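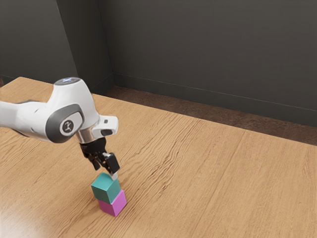 *Teal on pink, in Armindo's simulator.*

Armindo Bettencourt talks with his hands, and about five minutes into our chat he knocks his own coffee into a box of cable ties. "That's the third cup this winter," he says, mopping. "The arm is way more careful than I am." Then he thinks it over and adds, "Well. The arm on the screen is."

I'd come over to ask about Urnon, the block-stacking project he has been picking away at since October, half of it in his spare bedroom and half at Fodira, the shared workshop across town where he rents a bench. I was expecting a lot of metal on the floor. What I got was a desk, a very loud PC and a rendered arm on a rendered table, and I ended up staying most of the afternoon (he has good cookies).

## Why start on a screen?

"Money," he says right away. "Money and my downstairs neighbor."

The longer version is that he wants a real arm bolted to his bench at Fodira by next summer, and he'd like most of his stacking program to be working by then. So the room came first: dark walls, a brown floor, a wooden table and a couple of cubes. The job sounds like nothing at all. Put the teal cube on the pink one, open the fingers, go away.

"People see it and say, oh, my toddler does that. And I say great, how long did you spend on your toddler?"

He laughs a lot at that one, and I suspect I'm not the first person to hear it.

I asked which part gave him the most grief, figuring it would be the picking up. Nope! It's the letting go. When the fingers open, one of them can still be touching the top cube, and if the arm moves off at the wrong angle the cube goes with it, or turns a little, or ends up on the floor. He had a whole folder of runs where everything went well until the last moment.

"I was so proud of the grab. I had the grab working in two evenings. Then I spent 28 evenings on opening a hand."

What does he do about it now? He has the arm open up, wait a beat, and go straight up before it does anything sideways. He also stopped asking for perfect corners. If the top cube sits a bit twisted on the lower one, Urnon counts it as a stack and moves on, and he says his mood improved the same day.

## The table took longer than the robot

I made the mistake of saying I liked the wood. Armindo lit up.

"Thank you! You have no idea. My wife thinks I'm building furniture."

The grain is there for a reason, as he tells it. His first table was flat gray, and it was fine to work with, but his bench at Fodira is wood with a lot going on in it, and he wants the program to get used to a busy surface early. He fiddled with the lights too, until there was a bit of glare on the wood, because his bench sits under a lamp and he's stuck with it.

He likes checking things from a second viewpoint, looking out over the table from just behind the gripper. From back there you get the top of the white housing with its two blue light strips, the black cable looping off to the right, and then a whole lot of tabletop with the seam running up it. He pulled that view up for me and just sort of admired it for a while. I didn't rush him.

"I line things up with that seam," he said, tapping the screen. "By eye, like hanging a picture. If the gripper looks crooked against the seam, I go back and look at my numbers before I run anything."

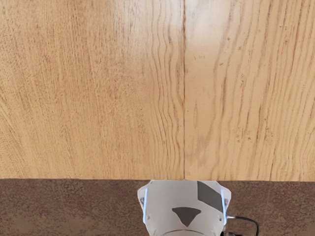 ## Taking it to the workshop

The real bench is the part he's nervous about. Another Fodira member, who goes by Stanciu and mostly builds clocks, has been warning him that nothing on a screen prepares you for a loose bolt. Armindo agrees and finds it a little annoying.

"He's right! I just wish he'd say it less."

So there's a list taped to the wall next to his monitor. It had 18 lines on it when I visited, a few of them crossed out, and the ones I could read included "stop button you can reach from the chair," "cubes - buy or cut?" and "ask about the outlet." That last one had three question marks after it. He thinks he'll cut the cubes himself from scrap and paint them to match the ones on screen, though finding that pink may take a few trips to the store.

I asked if he'd go for a third cube once the real arm was in. He shook his head before I had finished.

"Everybody wants a tower. I want it to do two cubes while I'm in the other room making lunch, and I want to come back and not find one under the radiator. Ask me about three after that."

He walked me to the door, remembered something, and went back for the cookies. I got to take the rest of the bag home. By the time I had my shoes on, I could hear the PC fan spinning up again.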